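Chapter 7
Learning to Handle Vessels from Wrist-Camera Demonstrations

7.1 Why vessels are a separate problem

The methods of the last two chapters treated an object as a rigid body with a known shape and a fixed center of mass. A block or a bracket meets those conditions well enough. A cup does not. It has an inside and an outside, the inside may hold something, and the angle at which it is held decides whether the contents stay where they are. A grasp that is sound in the sense of Chapter 5 can still be useless if it leaves the mouth of the cup facing the wrong way.

This chapter takes up one method for learning such tasks, called demonstration cloning with tilt labels. The method was developed on the Drultus bench, a tabletop station built for small-batch drink service, and was later repeated at a second site in Stetville. We follow the original study because its data were recorded in full and its failures were reported along with its successes.

7.2 The data

The Drultus data set holds 816 demonstrations. Each one begins with the gripper clear of the vessel and ends when the operator releases the controls. The operators were told to complete the task at their own pace. No attempt was made to remove slow or awkward demonstrations, and the reader should keep this in mind when comparing the results with those of Chapter 6, where the data were heavily trimmed.

Every demonstration contains three streams: the joint positions of the arm, the opening of the gripper, and the video from a camera mounted at the wrist. The streams are sampled at 20 steps per second and aligned by time stamp. The wrist camera moves with the hand, so the fingers keep nearly the same place in view while everything else shifts. A fixed overhead camera has the reverse property. The policy described in Section 7.4 uses the wrist stream alone.

A recorded step falls into one of two classes. In a contact step, the fingers hold the vessel and the angle of its mouth can be estimated from the video. In a free step, the fingers hold nothing and the angle label is left blank.
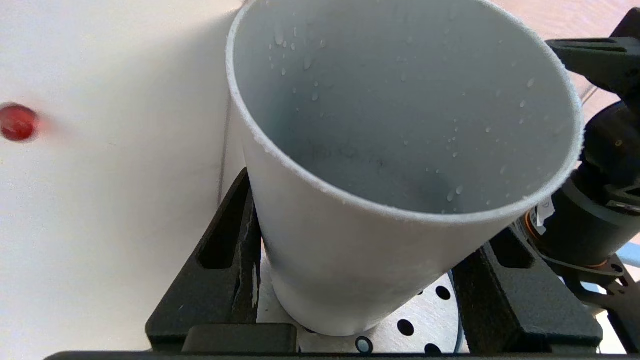
Contact step: the cup is held between the fingers with its mouth tilted upward, and water droplets show on the inner wall.

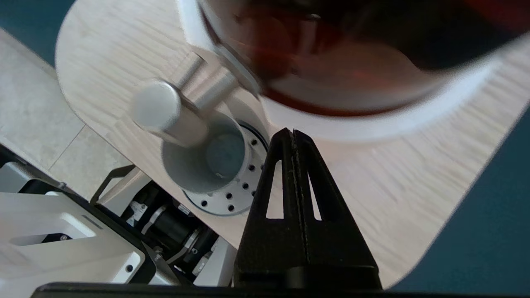 What does the policy do with a step whose tilt label is blank?
The policy still learns the arm motion from that step, but the tilt term is dropped from the loss. A blank label therefore adds nothing to the tilt estimate and does not pull it toward zero.

7.3 Tilt labels

Let the tilt of a vessel be the angle between its long axis and the vertical. An upright cup has a tilt of zero, and a cup lying on its side has a tilt of 90 degrees. Tilt says nothing about which way the cup leans. A second angle, the heading, gives that direction in the plane of the table.

Labels were made by hand. A labeler marked points along the rim in each contact step, and an ellipse was fitted to those points. For a circular rim, the ratio of the short axis of the ellipse to the long axis gives the angle between the line of sight and the axis of the cup. The known pose of the wrist then converts this angle to tilt and heading in the table frame. The fit has two solutions, since a circle leaning toward the camera and one leaning away from it can produce the same ellipse. The labeler chose between them by noting whether the inner wall or the outer wall was in view.

Hand labeling is slow, and only 275 of the demonstrations were labeled this way. The rest were labeled by a small network trained on the first group. This network, named Itora in the original report, takes a single video frame and returns tilt, heading, and a confidence value. Frames with low confidence were treated as free steps even when the gripper was closed on a vessel. The choice loses some useful data. It also keeps bad labels out of the training set, and the authors judged the trade to be worth making.

Two sources of error deserve mention. The first is motion blur, which widens the rim in the video and makes the ellipse fit less certain. The second is liquid. A dark liquid surface inside a pale vessel forms a strong edge of its own, and an ellipse fitted to that edge gives the tilt of the liquid. A liquid at rest stays level whatever the cup is doing. Early versions of Itora made this mistake often, reporting a tilt near zero for cups that were plainly leaning.

7.4 The policy and its loss

The policy maps a short history of frames and joint positions to the next set of joint targets. Its loss has two parts. The first is the squared error between the predicted joint targets and those the operator gave. The second is the squared error between predicted and labeled tilt, multiplied by a weight w. When w is zero, the method reduces to the plain cloning of Chapter 6.

The weight matters more than one might expect. If w is too small, the policy copies the path of the hand and ignores the mouth of the cup. If w is too large, it keeps the cup at the right angle and fails to bring it to the right place. Babalola's rule, derived in Section 7.6, sets w so that the two parts of the loss contribute equally over the first 1,000 training updates. The weight is then held fixed.

We begin with the geometry of the rim, which is needed both for the labels and for the error analysis that follows them.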